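Dry patches around my nose after switching to a gel cleanser

Posted by Hedvig Hedlund in Skin and Beauty

I changed cleansers in February. Before that I used a cream one from Kristiansen for years with no trouble, but they stopped selling it at the pharmacy in Plorkcombe, so I picked up the Rivport foaming gel. I wash twice a day, morning and night, and put moisturizer on after.

Now I have dry, flaky patches on both sides of my nose and a smaller one between my eyebrows. The rest of my face is fine, maybe a bit shiny by the afternoon. Foundation sticks to the flakes and looks terrible. I tried scrubbing them off with a sugar scrub, which worked for one day and then they came back redder.

Should I go back to a cream cleanser, or is it the moisturizer? I use the Gerkonora day cream, the one in the 100 ml tub. I don't want to buy a whole new set of things if only one of them is the problem.

Valter Åberg

Stop the scrub first. Sugar grains are rough on skin that is already irritated, and the redness you describe came after you used it. Leave it alone for at least two weeks, even if the flakes bother you.

Then change one thing at a time. I would start with the cleanser:

Skip it in the morning and rinse with lukewarm water only.
At night use a small amount, the size of a pea, and keep it off the sides of your nose unless you have makeup there.
Rinse for longer than you think you need to. Foam gets left in the crease by the nostril.
Pat dry and put the moisturizer on while your face is still a little damp.

Keep the day cream the same while you do this. If the patches are gone after two weeks, it was the gel, and you can decide if you want to keep it for nights only. If nothing has changed, go back to washing the way you did and try a plain unscented cream in place of the Gerkonora.
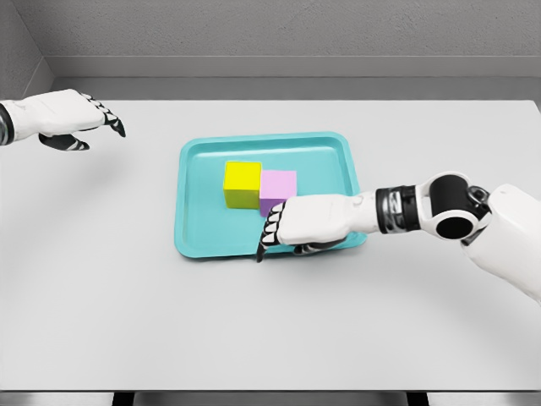
Yellow and pink cubes in a turquoise tray

It also helps to write down what you used each day. I keep a note on my phone. When my own skin went bad I was sure it was the sunscreen, and when I looked back the dates didn't match at all. It was a shaving foam.

One more thing. Dry flakes at the sides of the nose and between the eyebrows can be seborrheic dermatitis, and that doesn't go away with moisturizer. If the flakes look yellowish or greasy, or you have dandruff too, ask a pharmacist or your doctor about it.

makeupbag20

i had this and just used vaseline at night, gone in 11 days. didnt change anything else. cheap too

Hedvig Hedlund

Thank you both. I've stopped the scrub and I'm doing water only in the mornings. No dandruff and the flakes are white, so I'll try the two weeks first. Does it matter if I wear foundation during that time? I have a work thing on 20 September 2025 and would like to cover the redness.

Valter Åberg

One day won't hurt. Put it on with a damp sponge, go light on the patches, and take it off as soon as you get home.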